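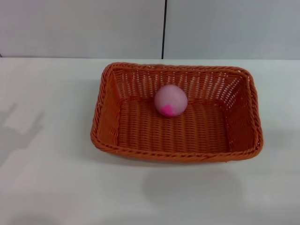 A pink ball in a woven basket. Picking up a ball is harder for a robot than it looks.

The Robot That Kept Squeezing
By Bernice Quartey
May

There is a robot arm in a workshop in Morkwood. It has one job to practice. It reaches into a basket, picks up a ball, and puts the ball down on the table. Then it does the job again.

One Saturday the arm did something it was not supposed to do. It picked up a ball and went on squeezing. It did not stop when the ball was held tightly enough. It did not stop when the ball began to go flat. Gertraud Marti was working at the table, and she pressed the big red stop button on the wall beside her. The arm froze.

No one was hurt. The ball had a crease in it and had to be thrown away. But the people at the workshop wanted to know why it happened, so they turned everything off and started looking.

How does a robot know when to stop?

Try this. Pick up an egg, or ask a grown-up if you can pick one up. Your fingers close around it and then they stop. You don't have to think about it. Your skin feels the egg pushing back, and it sends a message to your brain. Your brain sends a message to your muscles, telling them that is enough.

A robot has no skin. The arm in Morkwood has a hand with two metal fingers, and inside each finger is a small part called a force sensor. A sensor is something that measures. A thermometer is a kind of sensor, and so is the part of a kitchen scale that feels the weight of the flour. A force sensor measures how hard something is pushing on it.

When the fingers close on a ball, the ball pushes back. The sensor turns that push into a number and sends it down a wire to the computer. The computer has a rule. When the number gets to 700, stop closing.

With a small push the number is low. With a bigger push it goes up. At 700 the fingers are holding the ball firmly, and a soft ball keeps its shape.

What went wrong

Gebhard Hollenstein looks after the arm. He began with the computer, because it keeps a list of every number the sensors send. The list is called a log. He scrolled back to the time of the squeeze, which was 10 minutes before lunch.

The numbers went up the way they should. Then they got to 79 and stayed there. The fingers kept closing and the ball got flatter, but the number was still 79. It was the same all the way down the page until the arm was stopped.

The computer had followed its rule. It was waiting for 700, and 700 never came. As far as it could tell, the fingers were hardly touching anything.

So Gebhard unscrewed the hand and looked at the wire. It runs through the wrist, where the arm bends. Each time the wrist bends, the wire bends too. If you have ever bent a paper clip back and forth, you know what happens in the end. Some of the thin metal strands inside the wire had snapped. From the outside the wire looked fine, and that is why it had passed the morning check.

Couldn't the other finger help?

This was a good question, and it came from a girl named Philomena Ackah, who was visiting with her class. There are two fingers and each one has its own sensor. If one stopped working, why didn't the other one speak up?

The answer is that both sensors used the same wire. When the wire broke, both messages got stuck at once. The people who built the hand did it that way to save space in the wrist. It worked well for a long time, but it meant that one small break could fool the whole hand.

What they changed

The workshop made 3 changes before the arm was allowed to move again.

1. Each finger now has its own wire. The wires go through the wrist on different sides.

2. The computer has a new rule. If the fingers are moving and the number stays exactly the same, something is wrong, and the arm must stop and wait for a person.

3. The motor that closes the fingers has been given a limit. Even if every sensor fails, it can't push any harder than that limit.

Korkor Abubakari wrote the new rule for the computer. To test it, she unplugged one of the wires on purpose and asked the arm to pick up a ball. The fingers touched the ball and stopped. A yellow light came on. She plugged the wire back in, unplugged the other one, and tried again. She kept this up for most of an afternoon.

Why is there a red button?

The button in the workshop does not ask the computer to stop the arm. It cuts the power to the motors. This matters, because if the computer is the part that is confused, you don't want to have to ask it nicely. The arm also has brakes that grab when the power goes off, so it stays where it is and does not flop onto the table.

If you ever visit a place with robots, look for the stop button. It is usually red and round, often on a yellow background. Don't press it for fun. Stand behind the line on the floor, keep your hands out of the space where the arm can reach — even when it isn't moving — and tell a grown-up if you see it do something strange.

Words to know

Force: a push or a pull.
Sensor: a part that measures something.
Log: a list a computer keeps of what happened and when.
Fault: something in a machine that isn't working as it should.

Questions about this page? Write to the Tokarz Young Readers desk. © Tokarz. All rights reserved. Back to top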